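Kurkwood Shared Workshop
Two-Arm Table Helper: Progress Report to the Bollora Small Projects Fund
Jan 26, 2026

Dear friends at Bollora,

Thank you for your patience with this one. I had hoped to have it to you before the holidays, but the second arm took longer to settle down than I expected, and I didn't want to send you a report that said "nearly there" in every paragraph. I'm much happier with what I can tell you now.

As you'll remember from the application, the plan was to build a two-armed helper at our workshop that can tidy a table: pick up cups, stand them upright, put them where they belong. Your grant of $514 was to cover wiring, fasteners, spare gripper fingers and the table itself, while the arms came out of my own savings and a good deal of secondhand shopping. That split has held up well, and I'm glad to say I haven't had to come back to you for more.

Money first, as I know you need it for your own records. The spare fingers and the fasteners were bought in the first month. Cable was the surprise. I started out with lengths that looked generous on the bench and were far too short once the arms could reach properly, so I bought a second lot from Mestico and re-did both sides. That used up what I had put down for a carrying case, and I've decided the case can wait, as the whole thing weighs so much that I'm not carrying it anywhere. There is $20 left, and I'd like to keep it for replacement screws if that's all right with you. The receipts are in the envelope that came with the signed form.

The table took a weekend of its own. I wanted a wide, pale top so that anything lying on it would stand out clearly, and the simplest way to get the width was to join two boards. The seam bothered me at first – I was sure a finger would catch on it – and I spent an evening going over it until I couldn't feel it with my thumbnail. It has given me no trouble at all, and I probably fussed over it more than it deserved.

Now to the arms. The left one was working when I last wrote. The right one had a habit of drooping a little at the elbow whenever it reached across the table, which meant the fingers arrived lower than they should and knocked into whatever they were meant to pick up. I took that joint apart three times. In the end it was a loose coupling, and a very dull fix, but since then it goes where it is sent. Both arms now run from the same program, which I've been calling Gebru, and I can start and stop them together from one key.

Paper cups have been my main test object, and I recommend them to anyone trying this at home. They're light and cheap, and they show you right away when the grip is too strong. I ran 200 pickups on upright cups before I let myself move on to the harder job, which is the cup lying on its side. For that the gripper has to come in from a different angle and turn the cup as it lifts, and it's slow going. Some days I get a lovely run and other days the cup simply rolls off toward the window and I go and make coffee.

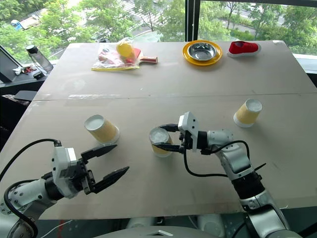
By the author, Kurkwood Shared Workshop

The right arm has its fingers closed on an upright cup there, and the two tipped ones are the sort of thing I mean by the harder job. I leave the loops of cable fairly loose at the grippers so that they don't pull when the wrist turns. They aren't pretty, and tidier cable runs are on my list.

What comes next is mostly patience. Through the rest of the winter I want to get the tipped cups to the same standard as the upright ones, and then try bowls and plates, which are heavier and slippery in a way cups aren't. I'd also like the arms to share a job, with one holding while the other places. I've tried that only 2 times so far, and both times I stopped it early as the elbows were getting closer than I liked. A proper limit on how near they can come to each other has to be in place before I go any further with it.

I plan to hold an open evening in March, and you'd be very welcome. Bring something small from your kitchen that you don't mind having dropped. I'll send the day once the workshop calendar is settled, along with directions, as the side entrance is the one to use after five.

With many thanks for your support, and for reading this far.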